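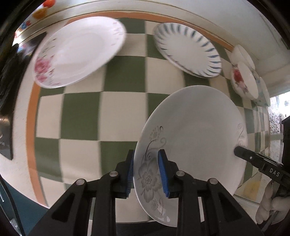 Rim hold on a decorated plate, with the tip of a second gripper resting against the face.

Product review: Plelel Code of Practice for Hand-Held Gripper Work, Household Tableware Edition
Publisher: Prernent
Reviewed by: Serpil Yüksel, Equipment and Methods Office, Rinaldi
Published: 23/09/2021
Review reference: 2549

Purpose of this review

The Equipment and Methods Office reviews purchased procedures in the same way as it reviews purchased tools. The Plelel code was bought for use by teams that record manipulation tasks with hand-held grippers in kitchens and dining rooms. This review considers whether the code is clear enough to be adopted as it stands, and where local instructions are still required.

The grippers themselves were not under review. Readers seeking advice on which gripper to buy should contact the office directly.

What is supplied

The code is delivered as a ring-bound manual with a folded wall chart and a pad of session sheets. There are 11 rules, each on its own page, followed by notes on training, cleaning, breakage and record keeping. The wall chart repeats the rules in shortened form. The session sheets are printed on one side and are sold separately once the first pad has been used.

The binding lies flat on a table, and the type is large enough to be read while standing. The tab for the breakage section came loose during the review period and was taped back in place.

Setting up

Rule 1 requires that the table be covered with a cloth before any ceramic item is brought to it, and that the cloth extend beyond the working area on every side. Rule 2 requires that items waiting their turn be set back from the working area. Both rules are sensible and are easy to check on arrival.

Rule 2 permits plates to be propped on edge against a wall. The office has some concern about this. A propped plate can slide forward when the cloth is pulled, and the code says nothing about the angle of lean or the use of a stop. Until the publisher revises the rule, Rinaldi teams should either lay waiting plates flat or place a stand or folded towel in front of them.

The code does not forbid patterned cloths or decorated tableware. The office agrees with this position. Homes contain patterned things, and a record made only with plain items on plain surfaces would be of limited use to those who receive it.

Handling rules

Rules 3 to 7 form the strongest part of the manual. A plate is to be taken by the rim, with both finger pads in full contact and no bare metal or hard plastic touching the glaze. The grip is to be closed slowly and held before the plate is raised. When a second gripper is used, its operator is to bring it in from the side and make contact with the face of the plate lightly. The first gripper keeps the load until both have a secure hold.

New operators understood these pages on first reading. The wording is short, the order of steps is correct, and the drawings show the grip from the side on which the operator actually stands.

Rule 6 is the exception. It asks the operator to "confirm a balanced hold" before turning the plate, without saying how this is to be confirmed. Two operators read the rule in two different ways: one paused, while the other gave the plate a small test tilt. Either method may be acceptable, but a code of practice should state which one is meant. Our local instruction is to pause.

Gloves and finger pads

Rule 8 calls for clean gloves with a close fit at the fingertips. Loose gloves are to be refused, as fabric may be drawn into the moving parts of the handle. The rule leaves the color of the glove to the user. Teams should choose one color and keep to it for the whole of a recording series.

Rule 9 covers finger pads. Pads are to be wiped before each session and replaced after 2000 grips or at the first sign of a split edge, whichever comes first. Counting grips by hand is a burden, and the session sheet provides only a narrow column for the tally. Our teams now enter a running total at the end of each session. Screws on the gripper body are to be checked for tightness at the same time.

Household matters

Rule 10 deals with permission and privacy, and it is too brief. It requires written consent from the householder and the removal of letters and family photographs from view. It does not mention packaging, calendars, appliance displays or windows. The older Gora checklist, which many of our teams still carry, treats these points in more detail and should continue to be used beside the Plelel manual.

Rule 11 requires that any breakage be reported before work resumes. The form is good: it fits on one page and asks for the facts in plain words. It does not ask who owned the item, and a line for this should be written in.

Session records

The office examined 211 completed session sheets. Most were filled in properly. The boxes left empty most often were "pad condition" and "table cover," both of which sit at the foot of the page below the signature line. Operators sign and stop. Moving these boxes above the signature would be a simple correction, and the request has been sent to Prernent.

Findings

The Plelel code is approved for use in tableware sessions, subject to the local instructions given above for Rules 2, 6 and 9. The handling pages may be used for training without change. The household pages may not be used alone.

Copies may be requested from the Equipment and Methods Office. Team leads who already hold the manual should write the local instructions into the margin beside each rule and initial the entry. Comments on the code, including reports of wording that operators found unclear, should be sent to Serpil Yüksel with the review reference in the subject line.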